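3.2 Reheating and small appliances

Households in the Brimton sample were asked which appliance they used to warm a single serve of leftovers, and how often they did so in a usual week. Of the 70 households that returned a completed diary, 57 owned a benchtop oven of some kind. More than 30 used it for leftovers at least once a week. Those living in the Lencho flats relied on it most, as many of the older kitchens there have no working full-size oven.

Diary entries were short and often left out the dish used. Where a dish was named, it was usually a bowl or a small tray. Portion size was recorded in cups, following the Revel diary format, and we did not convert these to grams. Six households kept no leftovers at all during February and were left out of the reheating totals, although their shopping records were kept.

Food thrown out after reheating was lower than we expected from the Skostelero pilot. Most waste came from food that had stayed in the fridge and was never reheated – cooked rice, cut vegetables and opened sauces in particular. Colour and smell were the reasons most often given for throwing these out.
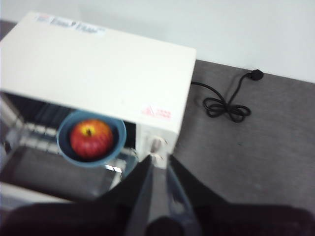
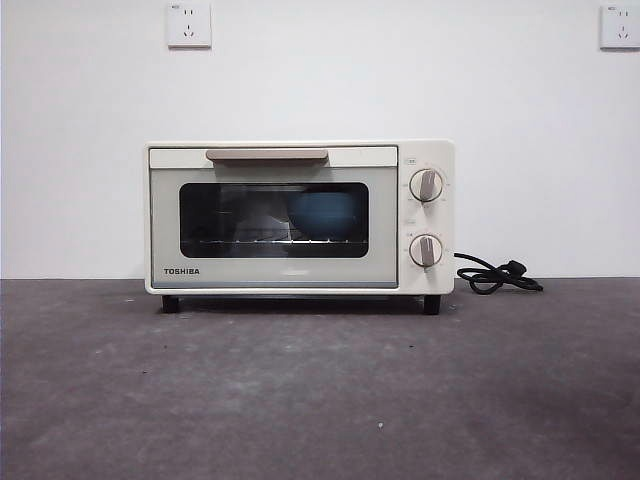
Section 3: Results

Figure 4. White or cream-white benchtop toaster oven with a blue bowl.

Ownership of a benchtop oven was not linked to household size. It was weakly linked to the age of the kitchen, and we return to this in Section 4.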